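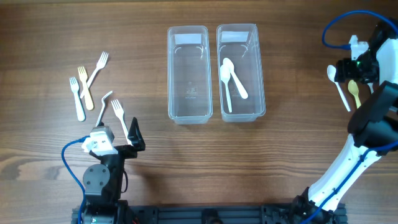 *Durchsichtige Behälter auf dem Holztisch, im rechten zwei weiße Löffel*

**Betreff:** Re: [Lesekreis] Rondilwood, Kapitel 6 und die Frage nach dem Erzähler
**Von:** Mattes Böttcher
**An:** Lesekreis-Liste

Lieber Gijs, liebe Mitlesende,

Gijs Stevens schrieb am 21.11.18:

> Hallo zusammen,
>
> ich bin gestern mit dem sechsten Kapitel fertig geworden und muss gestehen, dass ich inzwischen ein bisschen hadere. Die ersten Kapitel haben mir sehr gefallen, vor allem die Ankunft in Flusbridge mit der Fähre und dem Mann, der seine Koffer nicht selbst tragen will. Aber seit die Schwester das Haus übernommen hat, weiß ich nicht mehr, wem ich eigentlich zuhöre. Wer erzählt das? Auf S. 66 steht plötzlich »wir«, und dieses »wir« weiß Dinge, die im Dorf niemand wissen kann, zum Beispiel was in dem Brief steht, den Henrike verbrennt. Zwei Absätze weiter ist es wieder weg.
>
> Meine Fragen also: Ist das ein Versehen der Übersetzung? Hat jemand das Original da? Und lohnt es sich, weiterzulesen, wenn man sich für die Erbschaftsgeschichte nicht besonders erwärmen kann?
>
> Herzlich
> Gijs

erst einmal vielen Dank für die Nachricht! Ich habe mich sehr darüber gefreut, denn ich hatte schon befürchtet, ich sei der Einzige, der an dieser Stelle hängen geblieben ist. Ich habe das Buch im Zug gelesen, bin bei dem »wir« angekommen, habe zurückgeblättert, noch einmal angefangen und darüber beinahe das Umsteigen verpasst.

Zur ersten Frage: Nein, ein Versehen ist es wohl nicht. Ich habe mir das Original in der Stadtbücherei bestellt, und dort steht an derselben Stelle ebenfalls die erste Person Plural. Der Übersetzer hat sogar einen Tick deutlicher gemacht, was im Original in einem Nebensatz versteckt ist. Bei Teuber heißt der Satz sinngemäß, dass man den Brief »unter uns« schon kannte, und daraus ist im Deutschen dann »wir kannten ihn längst« geworden. Das klingt viel bestimmter. Ob mir das gefällt, weiß ich noch nicht. Beim ersten Lesen hat es mich geärgert, beim zweiten fand ich es fast besser als die Vorlage — man zuckt wenigstens zusammen.

Meine Vermutung, und jetzt werde ich etwas ausführlicher, bitte seht es mir nach: Das »wir« sind die früheren Bewohner des Hauses. Damit meine ich keine Gespenster, so ein Buch ist es ja nicht, eher so etwas wie das Gedächtnis des Hauses. Dafür spricht, dass die Stimme immer nur dann auftaucht, wenn jemand allein in einem Zimmer ist. Henrike am Ofen, der Bruder in der Kammer, später (keine Sorge, ich verrate nichts) noch einmal jemand auf der Treppe. Sobald zwei Leute miteinander reden, wird wieder ganz brav in der dritten Person erzählt. Achtet mal auf den Anfang von Kapitel 2, da steht der Satz mit den Mänteln, die »noch immer« im Flur hängen. Noch immer für wen? Der Notar, durch dessen Augen wir das sehen sollen, betritt das Haus zum ersten Mal!

Dagegen spricht allerdings die Fähre. Die Ankunft in Flusbridge spielt sich vollständig außerhalb des Hauses ab, und auch dort gibt es einen kurzen Satz, den man so lesen kann, als spräche eine Gruppe. Vielleicht sind es dann doch die Dorfbewohner, und der Brief ist einfach herumgegangen, bevor er verbrannt wurde. In so einem Ort wäre das ja kein Wunder. Meine Mutter kam aus einem Dorf, in dem die Postfrau die Ansichtskarten schon am Gartenzaun zusammengefasst hat, da musste man sie selbst kaum noch lesen.

Wer Teubers frühere Sachen kennt, wird sich übrigens an *Drorkulero* erinnert fühlen. Das ist der schmale Roman über die beiden Geographen, die eine Insel vermessen sollen und sich dann über deren Namen zerstreiten. Auch dort meldet sich zwischendurch eine Stimme, die zu niemandem gehört, allerdings viel alberner, und sie irrt sich ständig. Ich habe das Buch sehr gern gehabt, als ich es das erste Mal las, und beim Wiederlesen im Sommer fand ich es stellenweise doch recht geschwätzig (ich weiß, das muss gerade ich sagen). In *Rondilwood* ist das alles leiser geworden. Es gibt ganze Seiten, auf denen nur Möbel verrückt werden, und ich habe mich trotzdem nicht gelangweilt.

Damit bin ich bei deiner letzten Frage, lieber Gijs. Ja, bitte lies weiter! Zumindest bis zum Ende von Kapitel 7. Die Erbschaft bleibt zwar das Gerüst, aber sie rückt nach hinten, und dafür kommt die Geschichte mit dem Bootsbauer nach vorn, der am Anfang nur kurz am Steg steht und den man völlig vergessen hat. Es gibt da ein langes Gespräch beim Abdichten eines Kahns, das für mich das Schönste am ganzen Buch ist. Wenn dich das auch nicht packt, dann leg es guten Gewissens weg und komm trotzdem zum Treffen. Wir hatten schon sehr lebhafte Abende mit Leuten, die das Buch nicht mochten, und ziemlich müde mit lauter Begeisterten.

Was mich selbst am meisten stört, ist die Figur der Schwester. Henrike wird uns über lange Strecken als hart und berechnend vorgeführt, und dann soll ein einziger Nachmittag am Fluss genügen, damit wir sie verstehen. Das ging mir zu schnell. Im Original ist die Szene übrigens ein wenig länger, da fehlt bei uns ein kurzer Absatz über den Hund. Ich habe keine Ahnung, warum er gestrichen wurde. Vielleicht beruht die Übersetzung auf einer anderen Ausgabe. Falls hier jemand die gebundene hat und nicht das Taschenbuch, schaut doch bitte einmal nach, ob der Hund bei euch vorkommt. Es müsste kurz nach der Stelle mit den nassen Schuhen sein.

Noch etwas Praktisches: Wir hatten beim letzten Mal überlegt, ob wir den Roman an einem Abend besprechen oder auf zwei verteilen. Nach Gijs’ Nachricht wäre ich für zwei. Im Dezember bis Kapitel 7, im Januar dann der Rest, und wer mag, liest bis dahin *Drorkulero* dazu. Mein eigenes Exemplar verleihe ich gern, es ist nur leider voller Bleistiftstriche, und auf den hinteren Seiten steht ein Rezept für Quittengelee, das ich irgendwann zurückhaben möchte. Das Original muss ich vor Weihnachten in der Bücherei abgeben. Wer eine bestimmte Stelle vergleichen will, schreibt mir am besten vorher, dann tippe ich sie ab und schicke sie herum.

Herzliche Grüße in die Runde, und dir, Gijs, viel Geduld mit Henrike

Mattes

PS: Der Mann mit den Koffern kommt wieder. Er trägt sie auch dann nicht selbst.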